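Week 2: New technology in airport and airline service

These notes go with the Week 2 lecture. Read them before your tutorial and bring the Ostby case with you.

Self-service bag drop

Most large airports now let passengers tag and drop their own bags. The passenger prints a tag at a kiosk, puts the bag on the belt and scans the boarding pass. Staff step in when a bag is overweight or the tag won't read.

The Ostby case covers a regional terminal that put in 11 bag drop units. In the trial month 691 bags were sent to the staffed counter. The main causes were creased tags and loose straps covering the barcode. Signs were changed first, then the tag printers.
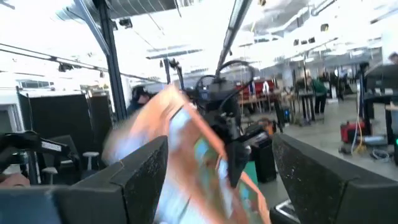
Note that the airline and the airport had separate contracts with the kiosk supplier, Kalau. When a unit failed, each side logged the fault in its own system. We'll come back to this in the section on shared equipment.

Terms to know: common-use terminal, bag reconciliation, exception handling, dwell time.

Catering and stock control

Airlines load more food than they serve. The Ciltdale reading describes a pre-order scheme where passengers chose a meal by phone up to 23 hours before departure. Cabin crew used tablets to match orders to seats. Late seat changes caused most of the errors, as the tablets only updated at the gate.

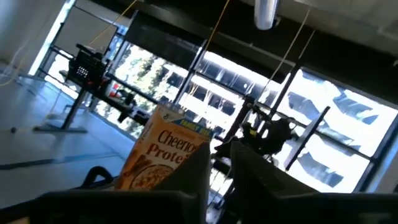

Photo: supplied

When you read the case, separate what the software did from what the crew had to work out for themselves. Okafor (chapter 2) has a diagram of the order flow that you can copy into your notes.

For the tutorial

Write half a page on one of the two cases. Say who carried the cost when the system failed, and what you'd measure in a second trial. Submit it by 25th July. Late work goes through the usual extension form.

Next week: biometric boarding and privacy law.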